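How to read a charity's annual report without losing your Wednesday evening

By Réka Balogh
January

Filed under: Giving & Accountability, How-to

If you give a bit of money every month to a charity, or you're thinking of starting, there will come a moment when you wonder where it all goes. The answer is usually sitting in the annual report, and I promise it's less frightening than it looks. I put off reading my first one for ages (it was the Mirkudgate advice service, 70 pages, and I'd printed the lot like a fool) and then got through the useful parts in one sitting with a pot of tea.

First, make sure you have the right document. Many charities put out a glossy review with lots of smiling faces, and a much plainer one called something like "Trustees' Annual Report and Financial Statements". You want the plain one. For charities registered in England and Wales you can look up the name on the public register and see what has been filed there, though very small ones may not have to post full accounts. If you can't find any, write and ask. I've nearly always had a friendly reply.

Next, check the dates, and check them twice. The accounts cover a financial year, which might end in March, or August, or whenever suited them, while the story at the front may wander into things that happened later. When a report says "this year", go back and see which year it means.

Now turn to the page headed "Statement of Financial Activities". It shows what came in, what went out and what was left over, usually with last year's figures beside it. You'll see columns for restricted and unrestricted funds. Restricted money was given for one purpose and has to be spent on it. So if somebody gave £2000 for a clinic minibus, it can't pay the heating bill, however cold the office gets!

Then have a look at the activity numbers and keep a pencil handy. Mirkudgate reported 170 home visits, up from 70 the year before, and I was all ready to be impressed until I found the note on page 31 or so saying that they had begun to count follow-up calls at the door as visits too. There was nothing sly about it, they'd written it down quite plainly, but I'd have missed it if I'd stopped at the chart. Always look for a change in how things are counted before you compare one year with another.

Do read the notes at the back as well. Pay, grants from public bodies and dealings with people connected to the trustees all tend to live there. My friend Domingo Escobar starts at the back and works forwards, and I've come round to his way.
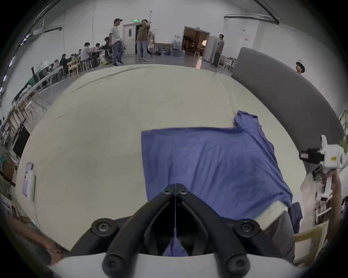 4 min read

Last of all, write down two or three questions and send them in. Keep them short and give the page number, so whoever opens your email can find the place. "On page 12 your reserves went down, what were they spent on?" will get you a much better answer than a long letter. And if the reply doesn't make sense to you, do write back and say so.

Related
What are charity reserves, and how much is too much?
Abelardo Arancibia on reading grant figures
Restricted funds in everyday words
Questions to ask before you set up a direct debit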